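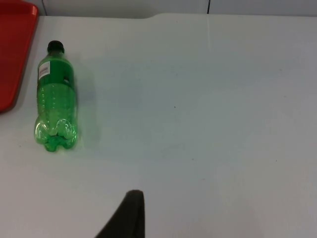 Wrist view, green bottle on its side next to the red tray.

November, bench 2, start 9:20

Task for this block is "bottle to tray", remote control only. One bottle lies on the table, the other stands on the tray. The operator has to pick up the lying one by the cap end, bring it upright and set it down on the red tray beside the other without knocking it. We did the hand-guided version of this last month on the Koster arm and the demos were smooth but useless for the grip, as whoever was guiding kept squeezing the fingers shut with their own hand.

Carleen Lockyer drove the first set and I reset the table. We swapped after the tea break. The aim is 500 kept demos by the end of the month. We were at 100 kept when we stopped for lunch, counting what was carried over from the last session.

Settings as we left them:
Master to arm scale 0.6 for translation, 1.0 for rotation
Grip closing speed halved from the Prosidex default
Wrist rotation limit opened up 15 degrees
Recording starts on the foot pedal, stops on the pedal

The scale change made the biggest difference. At 1.0 Carleen kept overshooting on the approach and had to back off and come in again, and the backing off gets recorded along with everything else. At 0.6 the approach is slow but it's one movement.

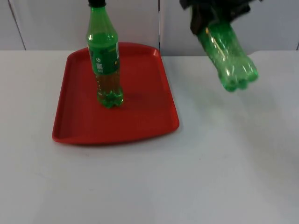 The hard part is getting the base back under the cap. An empty bottle held up near the neck wants to swing, and if the wrist rotates too quickly it slips a few degrees in the fingers. Then the base comes down on one lobe and the whole thing tips when you let go. What worked was rotating high, well clear of the tray, waiting a beat, then lowering straight down. I'd like everyone to do it that way. If half the demos rotate high and half rotate on the way across, we'll be back to the muddle we had with the cup task, where the arm learned something in between and hit the rim.

Carleen's view is that the pause shouldn't be in there, as the policy will just learn to sit still. Fair point. We agreed to keep it under a second and trim anything longer when we go through the recordings. She also wants a few demos where the bottle slips and the operator recovers, tagged separately. I've added a "recovery" tag to the sheet.

Things that went wrong:
Episode 612 has no gripper signal. Pedal was pressed before the logger was ready. Delete it.
Two episodes in the second set were saved under my initials but Carleen was driving. Fixed in the sheet, not yet in the file names.
Lag on the master for a few minutes around eleven. Restarted the Berex controller and it cleared. I didn't keep anything from that stretch.

Bottle position: we're using the grid sheet Stonddale sent for the start positions, but it puts too many bottles close to the tray. From there the fingers come down very near the rim and you end up steering around it. I've moved those starts a hand's width to the right. Orientation is still whatever the sheet says. 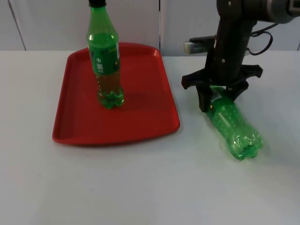
On the grasp itself, come in from above and line the fingers up across the neck before going down. If they're off line, the first finger to touch rolls the bottle and you chase it across the table. I lost a lot of attempts that way in my first set — mostly from watching the wrist camera alone. With the side view up on the big monitor as well it was much easier to judge height. Put both up before you start and leave them up.

Don't correct with the gripper half closed. Open fully, lift, line up again. If it takes more than two tries, drop the episode and reset.

The disk on the recording machine now holds 1,242 episodes across all tasks, kept and not kept. It needs clearing before the next long session. I'll copy the cup task off tonight, leave the bottle task where it is.

Next:
Check time stamps on both cameras against the pedal
Rename the two mislabelled files
Ask Stonddale for a new grid sheet with the tray marked on it
Carleen to try scale 0.5 for the lowering part only
Short training run on what we have, just to see if it reaches for the right bottle

Stopped 3:45. Arm parked, air off.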